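Robots fold the wash at Zerasix open day

01/11/2019

Folks came to the Zerasix workshop in Utitz to watch robots handle laundry, and many of them stayed a lot longer than they had planned. The doors opened at ten, the coffee ran out well before noon, and the crowd by the cloth handling bench was still thick when the lights in the front hall went off for the evening. In all, 602 people signed the guest book, a record for the open day!

Cloth was the big draw this year. A shirt or a blanket never lands the same way twice, so a robot that can pick up a metal part all day long may be lost when it meets a crumpled sheet. The Zerasix team has been working on that problem with Liyanage, a linen service that wants help with the sorting and folding at its own plant. Shewit Negash, who leads the cloth project, gave 3 talks during the day, and each one was followed by a long round of questions (the best of them from the under-tens in the front row).

"People think the fold is the hard part," Negash told the second group. "Finding a good place to grab is what keeps us up at night. Once you have a corner, you're halfway home."

Her team has logged around 3000 practice grabs since spring, on towels, pillowcases, blankets and pretty much anything else that staff members were willing to bring from home. Visitors were asked to bring something too, and they did! Dish towels, a baby quilt, a bathrobe and a very large beach towel all had a turn on the bench. The bathrobe got the biggest cheer of the day after it slid off twice and finally stayed put.

Over in the side room, Ruwan Howlader let people steer a gripper by hand and try to pinch a washcloth by the corner. It looks easy from a few feet away. Thaddeus Abernathy, a retired tailor who rode in on the early bus, needed 2 tries and then spent a happy half hour coaching everybody behind him in line. "You have to wait for the cloth to settle," he said. "Same as at the cutting table."

Farero, the tool shop next door, opened its yard for parking and fired up a grill, and school groups got a look at the benches where the gripper fingers are put together. Kids could take home a spare finger from the reject bin, and the bin was empty by midafternoon.

Negash hopes to have shirts on the program next year, buttons and all. Anyone who would like to lend old bedding for practice can drop it off at the front desk through the end of November.

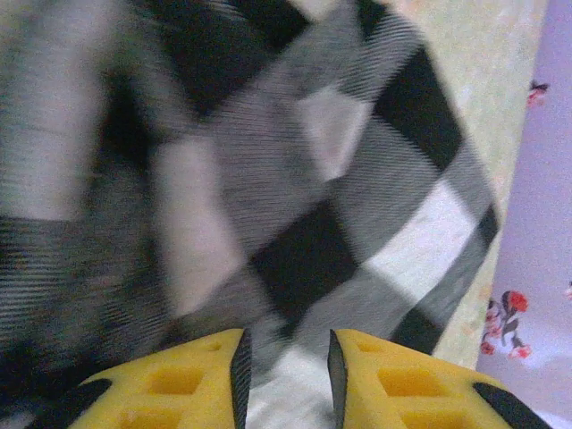
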